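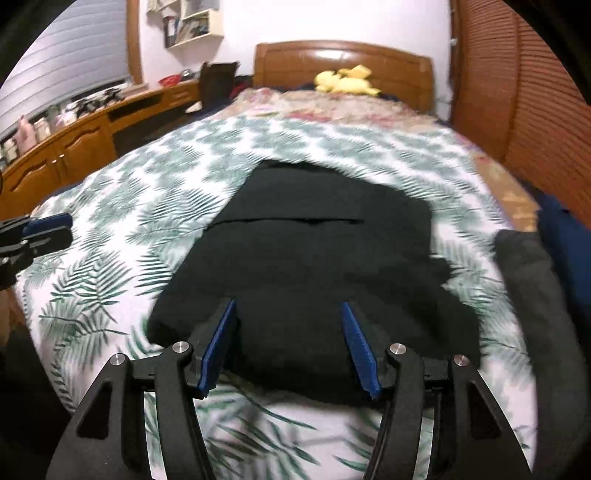

Dark clothing, folded and laid on a bed.

Supported lodgings deserve a settled place in local housing policy

The district of Motthorpe has more than 3,000 homes with at least one bedroom that is not slept in on an ordinary night. It also has young people leaving care at eighteen who are offered a hostel place in Prustow, a long bus journey from their college and their friends. The Lurnness Housing Forum has argued for several years that these two facts belong in the same discussion, and the council's June review gives good reason to return to the subject.

Supported lodgings are a simple arrangement. A householder offers a room to a young person, receives a weekly payment, and agrees to give a modest amount of help with cooking, bills and appointments. The householder is not a foster carer and is not a landlord in the usual sense. Much of the difficulty in expanding the scheme comes from that middle position. Insurers are unsure how to treat it, mortgage lenders ask for letters, and the benefits office has been known to give a different answer each time it is approached.

The review proposes a single payment of £3,000 to each new host, intended to cover a lock for the door, a bed where one is needed, and the small repairs that tend to be put off. We support the payment, but we doubt that money at the start is the main obstacle. Hosts who leave the scheme speak far more often about the telephone. They rang on a Friday evening and reached a recorded message. They asked for a meeting and were given one eight weeks later, by which time the young person had moved out. A payment made at the beginning does little for a household that feels alone by the autumn.

We would therefore ask the council to divide the available money differently. Two full-time support workers, with an evening line answered by one of them, would in our view keep more placements going than a larger grant spread across many homes. The Cardoso report reached a similar position on respite care, and its reasoning carries over well. People will take on a good deal if they know whom to ring.

There is also the matter of the room itself. The present guidance lists a wardrobe, a desk, a window that opens and a smoke alarm, and has little to say about whether the young person may change anything. Posters, bedding, the position of the furniture — these are left to the goodwill of the host. We believe the agreement should state plainly that the occupant chooses how the room is kept, within reason, and that inspections are arranged in advance.

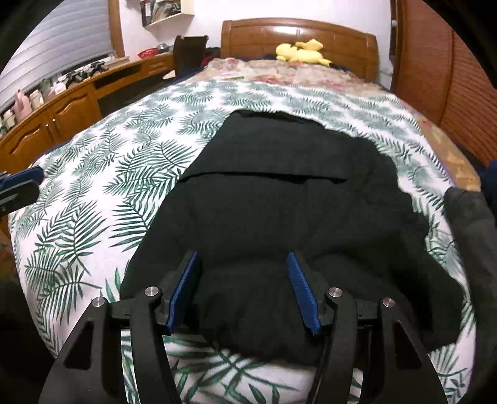

Thaddäus Strebel has put the contrary case in his response to the review, arguing that written rights over the room would frighten off older hosts, who think of it as part of their own home and would sooner settle such things over supper. That concern should be taken seriously. An agreement that reads like a tenancy may well deter people who would have made excellent hosts. Yet the settlement reached over supper depends on both sides feeling able to speak, and an eighteen-year-old newly arrived in a stranger's house is seldom in that position. A short page in ordinary language would be enough.

The council expects to decide on the payment before the new college year. We ask that the question of staffing be decided at the same meeting.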